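Student Project Report: Open Day Visit, Ristberg Lab
Group members: Mahtab Azimi, Kourosh Karimi, Reinaldo Evangelista
Supervisor: Poul Lauritsen
Submitted July 13, 2026

1. Why we went

Our course project is a plan for an automated kitchen station in the student dining hall. None of us had seen a robot arm handle dishes in person, so our supervisor signed us up for the open day at Ristberg. The program had 5 stations. We spent most of the afternoon at the dish station, run by Forough Pakzad, and only passed through the others.

We had three questions to take with us: how the arm holds a thin object, how much space it needs around the rack, and what the operator has to do between runs.

2. The setup

The dish station uses a small arm with the name PiPER on its side and a parallel gripper at the end. It works over an ordinary black wire dish rack on a white tiled counter. The plates are plain ones in pale colors, pink and mint green among them. Forough told us that they chose household items on purpose, and that the software side is called Drulliver. Visitors could stand close enough to see the screws on the gripper fingers.

Reinaldo noted how the cable is handled. It is fixed to the arm with a cable tie and then hangs in a loop past the edge of the rack. We had left cables out of our own drawings completely.

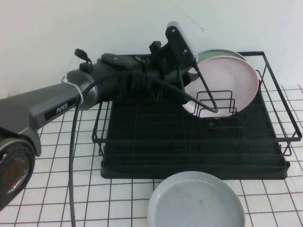 3. What we saw in the demonstration

The task was moving plates between the counter and the rack, one at a time. Forough said the team has recorded 795 runs since October and that 218 of them were done with the plate dividers in the rack. The earlier runs used a different rack, so she does not compare the two sets directly.

The gripper takes a plate by its edge, with one finger on each side. This leaves most of the plate sticking out to one side of the gripper. Kourosh asked about heavier plates, and the answer was that they had not tried them yet. He also asked about wet plates – same answer.

The dividers are narrow, so the plate has to be upright and turned the right way before it goes down between the wires. Our plan had a single step called "place plate." After watching the demonstration we think it should be 2 steps, one for turning the plate and one for lowering it.
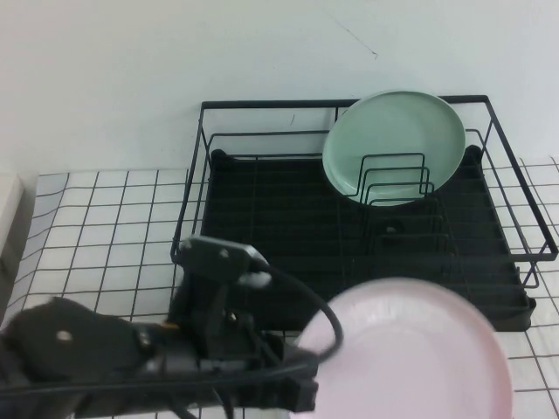
Figure 2. The arm holding the pink plate in front of the rack, with the green plate in the dividers.

4. Changes to our plan

Space: We had drawn the arm directly behind the rack against the wall. At Ristberg it reaches in from the side. We will move ours to the left end of the counter and redo the drawing.

Cables: Mahtab will add a cable path to the drawing and mark where the loop can hang.

Rack: We will keep the rack with dividers, but the spacing has to be checked against the dining hall plates – they are thicker than the ones at the open day.

Operator: Forough resets the plates by hand after each run. We did not get a reset time and have written to ask for one.

5. Open points

We still have no figure for the weight of a dining hall plate with food left on it. Kourosh will weigh a few before the next meeting with our supervisor.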